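How a Kitchen Works: Learning from a Play Kitchen
Himach Children's Learning Room — Home and Everyday Life
For readers ages 6 to 10

A kitchen is a room made for work. People store food there, wash it, cut it, cook it, and clean up when the meal is over. Each of these jobs has its own place, and the places are arranged so that the cook does not have to walk very far. A play kitchen is a small copy of that room. It has many of the same parts, and it is a good place to learn their names and what they are for.

The Counter

The counter is the flat surface on top of the cabinets. Cooks use it to get food ready before it goes into a pot. In many kitchens the counter stands at the height of an adult's waist. In a play kitchen it is much lower, so that a child can reach it without a stool.

Some things sit on top of a counter, and some are set into it. A cooktop and a sink are often set in, which means that a hole was cut for each of them and they were lowered into place. The counter that remains between and beside them is called the work space. Good cooks keep it clear.

The Cooktop

A cooktop is the part of the kitchen that makes heat. Older cooktops have metal coils or gas flames. Many newer ones are smooth, dark, and flat, with circles to show where a pot should go. Each circle is called a burner, even when there is no flame. On a real cooktop of this kind, a burner may glow red while it is heating. It can stay hot for a long time after the red color fades, so a dark burner is not always a safe one.

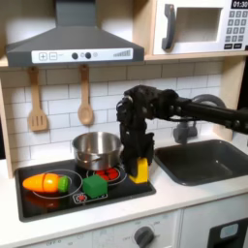 A play cooktop never gets hot. The red pattern on a toy burner is printed there to show what a heated burner looks like, and the small symbols near the edge stand for the controls. Children may touch these as often as they like. At home the rule is different: ask an adult before going near the cooktop, and never put toys, towels, or paper on it.

Pots and Pans

A pot has tall sides and is used for soup, noodles, and other foods that need plenty of water. A pan has low sides and is used for frying. Many pots are made of stainless steel, a shiny metal that does not rust easily and is simple to wash. The top edge of a pot is called the rim. In some pots the rim is rolled over, which makes it smooth and strong.

Handles matter as well. Some pots have one long handle, and others have short handles at the sides. When a pot with a long handle is on a real cooktop, the handle should be turned toward the back so that no one bumps it.

The Sink and the Wall

The sink is a deep bowl for washing. Food is rinsed in it before cooking, and dishes are scrubbed in it afterward. A carrot, for example, grows under the ground and comes up with soil on it. It should be rinsed and rubbed clean before it is sliced. The green leaves at the top are usually cut off first.

The wall behind a counter has a special name. It is called a backsplash, and it protects the wall from water and drops of sauce. Many backsplashes are covered with tile. Rectangular tiles laid in rows, like bricks, are known as subway tiles — they were used long ago on the walls of underground train stations.

Using Your Imagination

In a play kitchen, a block can be anything. A green cube may be a piece of broccoli or a square of lime gelatin. A yellow block may be butter, cheese, or a slice of pineapple. Deciding what each block will be is part of the recipe.

Try This

1. Choose three play foods or blocks and give each one a name.
2. Rinse them in the sink, using pretend water.
3. Put them in the pot one at a time and say the name of each.
4. Let the soup cook while you count to 32.
5. Serve the soup, then return every piece to the shelf.

Words to Know

Backsplash: the covering that protects the wall behind a counter.
Burner: the place on a cooktop where a pot is heated.
Rim: the top edge of a pot or bowl.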